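Nindex Session Volume Data Card

Version 4, updated 2026-06-21 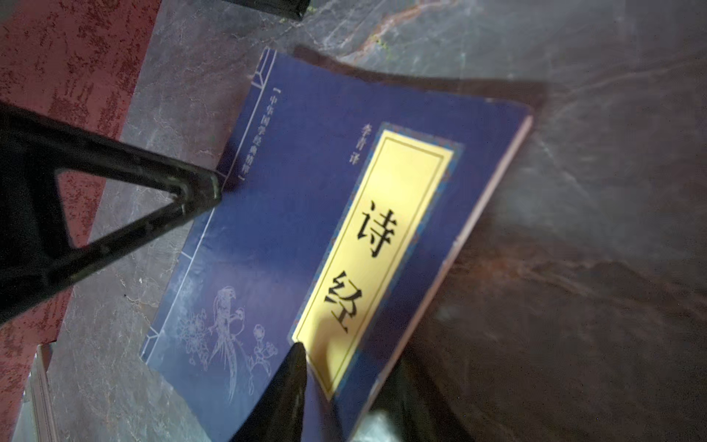
Nindex is a table of daily trading volume and price range for 43 equity index futures and exchange-traded funds. It was put together to study how volume behaves on days next to a market holiday, when many desks are thinly staffed. Each row is one instrument on one session.

Source

Prices and volume come from the Stakdale end-of-day feed. Holiday dates and early closes come from the Zellstead exchange calendar. The two are joined on local session date, not UTC date. Earlier versions used UTC and put some evening trades in the wrong session - please do not mix files from version 3 with this one.

Contents

sessions.csv - one row per instrument per session
calendar.csv - full closures and early closes by exchange
symbols.csv - ticker, exchange, currency, tick size, first session
CHANGES.txt - edits by version

Fields in sessions.csv

date: local session date
symbol: key into symbols.csv
open, high, low, close: unadjusted prices in the listing currency
volume: contracts or shares traded in the regular session
range_pct: high minus low, divided by the prior close, times 100
hol_dist: signed count of sessions to the nearest full closure, negative before and positive after
short_day: 1 if the session closed early, else 0
vol_ratio: volume divided by the median of the prior 30 full sessions

Early closes are left out of the median used for vol_ratio. They still get a vol_ratio of their own, which will be low for obvious reasons. Filter on short_day before you average anything.

Cleaning

Rows with zero volume were dropped. Futures are rolled on the day the next contract trades more volume than the front one, and prices are not back-adjusted. Nearly 3000 rows had a high below the close in the raw feed. For these the high was set equal to the close, and range_pct was computed after the fix.

Known problems

The first 30 sessions of each symbol have no vol_ratio.
January has two closures close together in some markets, so hol_dist can flip sign within a few rows. Ties go to the later closure.
Volume for funds listed on more than one exchange covers the main listing only.

Loading

The Hattori reader picks up the column types from symbols.csv. With other tools, read symbol as text, or tickers made only of digits will lose their leading zeros.

Use

Research and teaching. The data has no intraday prices and no quotes, and it is not suited to testing order execution.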